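Progress report, second period of the Stullness project

Hi all, and thanks for your patience with this one. I said I'd send it by the end of February and I'm getting it in just under the wire. I've kept to the headings you asked for, more or less, and put the money part last like before. If you only have five minutes, read "What we found" and "What I'd like to change."

Quick refresher

Stullness is the study you're paying for on what a two-armed robot should do between actions. Most people who train arms from human demonstrations spend their time on the moving parts: the reach, the grasp, the stroke. We got interested in the pauses. When a person is driving the arms and stops for a second to think, the recording keeps running, and the policy learns that stop along with everything else. Then it stops in the same kind of place on its own, and sometimes it never gets going again. Anyone who has sat and watched a learned policy hover over a table knows the feeling.

So the question in the proposal was simple. Can we label the pauses in the demonstrations, cheaply, and train in a way that keeps the useful ones (waiting for the other arm, lining up) and drops the ones that were only the operator scratching their nose?

Olik is our name for the labeling tool. Tulta is the training code. Lobo is the small policy that comes out the other end. I know it's a lot of names for a small group, sorry, they stuck.

Where things stood last time

At the end of the first period we had the arms up and running, a first version of Olik that crashed a lot, and a pile of practice recordings that I wouldn't show to anyone. The arms were fine. The people driving them (me included) were not. We were slow, we bumped things, and we each had our own idea of what "done" meant.

You asked in your comments why we'd picked writing and wiping on a whiteboard as the main task, when the proposal talked mostly about groceries. Fair question! The grocery work is still in there. But packing a basket turned out to be too forgiving for this study. If the arm waits a beat too long over a juice box, the juice box doesn't care. With a marker or an eraser, a bad pause leaves a trace you can see afterward: a blot, a gap in a letter, a streak that wasn't rubbed all the way. It gives us something to score.

We do leave the grocery things on the table during the board work. It's the same black marbled top for everything, with the basket in the back right corner, and it keeps the camera views close enough that one Lobo can be trained on both tasks.
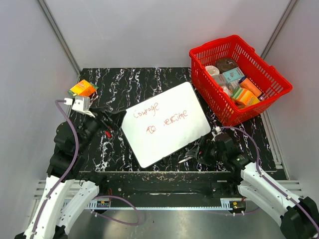
What we did this period

The big job was recording. We finished the set we promised, which is 400 demonstrations, split across the board task and the basket task. A demonstration only counts if it runs start to finish with no hands in the workspace and all the camera streams intact. We threw away a lot of early ones over the second rule. The gripper cameras were dropping out whenever an arm folded in tight, and it took me an embarrassingly long time to blame the cables. We rerouted them with a bigger loop at the wrist, tied them along the forearms, and the dropouts stopped. If you ever fund another group with the same kind of setup, please pass that on.

For the board task the operator works from a card with a short phrase on it. The phrases are plain English, two or three words, spread over two lines. We picked ones with a good mix of round and straight letters. The card also says which part to wipe, since half of the board demonstrations are about cleaning off one line and leaving the other alone. Those are the ones where pauses matter most. You have to stop, check where the first line ends, and come in from the side without dragging a finger through it.

After that came labeling. Olik now goes through a recording and flags every stretch where both arms are nearly still. It then shows the person a short clip with a bit of lead-in and asks for one keypress: keep, drop or not sure. I was worried this would be dull work and it is, but it goes fast. We had two people label the same batch of 166 recordings so we could see how well they agreed. They agreed nicely on the long pauses and pretty badly on the short ones, particularly the ones right before the marker or eraser touches the board. I think that's a real finding and I'll come back to it.

The training side was calmer. Tulta got one new feature, which lets us turn down the weight on dropped pauses instead of cutting them out. Cutting was our first idea and it made the arms jerk. If you snip a second out of a recording, the hand seems to jump a little, and Lobo learns the jump. Turning the weight down keeps the motion smooth.

What we found

The short version is that it helps, though less evenly than I'd hoped.

On the basket task, training with the labels made almost no difference. Lobo was rarely getting stuck there to begin with, so there wasn't much to fix. I had sort of expected that, but I wanted to see it in our own runs before saying so.

On the board task the change is easy to see. We ran 20 trials with the plain policy and 20 with the labeled one, same phrases, same starting layout. The plain version froze for good in nine of them, usually with one gripper parked right by the board and the other one waiting for it. With the labels, that went down to 3. Those three all looked alike, too. Both arms had come in close to the board, and each seemed to be waiting for the other to go first. We've started calling it the doorway problem, after two people both saying "after you."

The quality of the wiping got a bit better as well, but I don't want to oversell it. Smudges are still common. A line that's meant to be left alone will sometimes get its tail rubbed, and red marker is stubborn on our board, so even a clean pass can leave a pink haze. We score those as partial and I've kept them separate in the tables.

One thing I didn't see coming: the "not sure" labels were more useful than the "drop" ones. When we treated "not sure" the same as "keep," the gains on the board task mostly held. When we treated it the same as "drop," Lobo got hasty. It would come down on the board before the other arm had backed off, and we had to hit the stop button more than once. So those short pauses before contact, the ones our two labelers couldn't agree on, seem to be doing real work. I'd be careful about any method that trims them automatically. 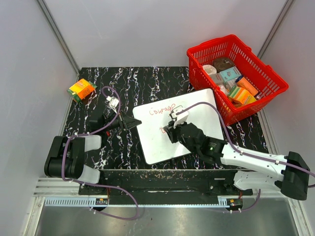
What went wrong

A few things, and I'd rather you heard them from me.

We lost most of two weeks to a calibration mistake. After we moved the cables, the left gripper camera was sitting at a slightly different angle than before. I didn't catch it until Lobo kept reaching a little short on that side. We re-recorded the affected demonstrations, so the final set is clean, but that's why the labeling started late.

Olik still can't tell a real pause from very slow writing. If an operator draws a letter at a crawl, the tool flags the whole letter. The labelers just press keep and move on, so it does no harm to the data, but it wastes their time.

And our operators got better as they went. That's nice for them and annoying for the study. The later recordings have fewer pauses than the early ones, so a policy trained on the second half looks good even with no labels at all. I've mixed early and late recordings evenly in every training set to get around this. I think that's enough. If one of your reviewers thinks otherwise, I'd love to hear it now, before we write the paper.

What I'd like to change

Two requests.

First, I'd like to drop the third task from the proposal, the towel folding. The basket task has already shown us what happens when pauses don't matter much, and I suspect towels would tell us the same thing more slowly. I'd put that time into the doorway problem. My plan is to record a smaller set where the operator is told ahead of time which arm goes first, and see whether Lobo picks up on the turn-taking. We can do that with the setup exactly as it stands.

Second, I'd like to release Olik earlier than planned. It's the part other people keep asking me for. It needs a proper manual and somebody to fix the slow-writing issue, and then it could go out well ahead of the data. The data itself would stay on the original schedule.

Neither of these changes the total. I'm happy to get on a call if it's easier to talk it through – mornings are better for me, any time after nine.

Money and hours

We're a little under on equipment and a little over on people. The equipment savings came from not buying the spare gripper, which we haven't needed so far (knock on wood). The extra hours are nearly all from the re-recording. If you approve dropping the towel task, the two should even out by the end of the next period. The spreadsheet is in the shared folder, with the re-recording hours on their own line so you can see them.

Still open

I owe you the updated data plan. It's drafted, but I want your answer on the early release first so I don't have to write it twice. The tables for the board trials are in the same folder as the spreadsheet, and the clips of the three frozen runs are there too. They're worth a look if you have the time. Please send comments on the two requests whenever you can, and I'll hold off on the turn-taking recordings until I hear back.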